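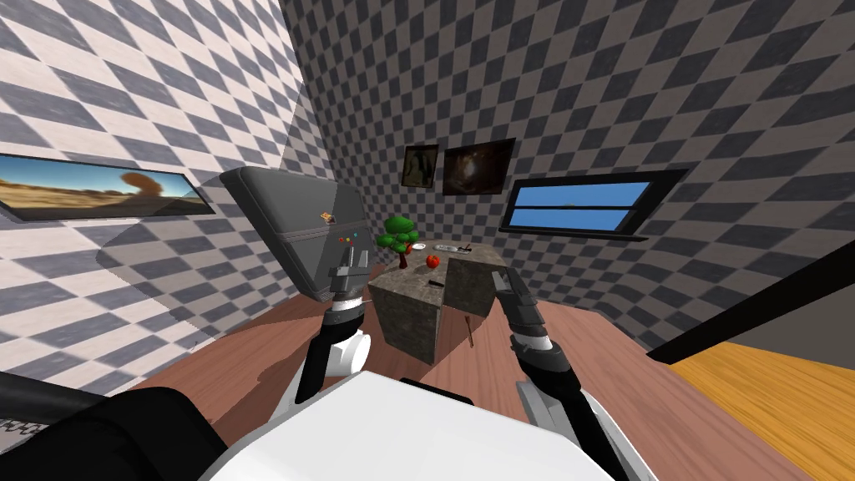
Questions people ask me about Lida

Hi, I'm Esi Akolgo. I write the setup guides for Lida, our practice simulator for two-armed robots, and I also answer most of the mail. These are the questions I get over and over, so I finally typed them up. Last updated 9/14/21.

So what do I get for my money?

The simulator itself, 40 ready-made rooms, and a library of 918 household objects you can drop into them -- fruit, plates, little trees, boxy appliances, that kind of thing. You also get a year of updates. The home license is $794 and the lab license, good for a whole team, is $2,649. Both are one-time prices.

Do I need to own a robot?

Nope! Plenty of our customers don't. You drive the two simulated arms with a pair of hand controllers, or with a script if you like typing better than waving. Kwame Owusu does all his testing with scripts and thinks I'm silly for using the controllers. I have more fun, though.

Why are the rooms so odd looking? Checkered walls, desert pictures, a stone table?

I get this one a lot. We change up the walls, floors, tables and pictures on purpose, so that whatever you train doesn't get hooked on one kitchen. If the big checks make your eyes hurt (they do mine after lunch), go to Room > Surfaces and pick something plain.

And why does everything bend toward the middle?

You're looking through the wide view. It's the default and it does stretch the walls quite a bit, but you see both arms and the floor at once. Press V for the narrow view. It straightens things out and you lose a lot at the sides.

Can I lift big things with one arm?

Yes, within the weight limit you set. An appliance held by its bottom edge will tip, same as it would in your hand, so expect it to hang at a steep angle. For a level carry, bring in the second gripper. Small stuff like an apple is fine with one.

My gripper closes and the object slides right out. Help?

Open the object's card and check Grip. Anything you import yourself comes in at zero, and I'm still trying to talk Ohemaa Mensah into changing that. Set it to 5 and go up from there.

Will it run on my laptop?

If you have a separate graphics card, most likely. Try the free demo first, please. It has two rooms and the same graphics as the full thing. Turning off soft shadows helps a lot on older machines.

Can I get a refund?

Within 30 days, yes. Write to me and include your order number. Said Benjelloun handles the payments and he's quick.

Do you make rooms to order?

We do, though the August rush put us behind and I'm not taking new ones until the list gets shorter. Send me your sketches anyway and I'll put you in line.

Related
Setting up your hand controllers
Importing your own objects
Home or lab license: how to pick
Room surfaces and lighting

Get Lida news by email. Enter your address to sign up. You can unsubscribe at any time.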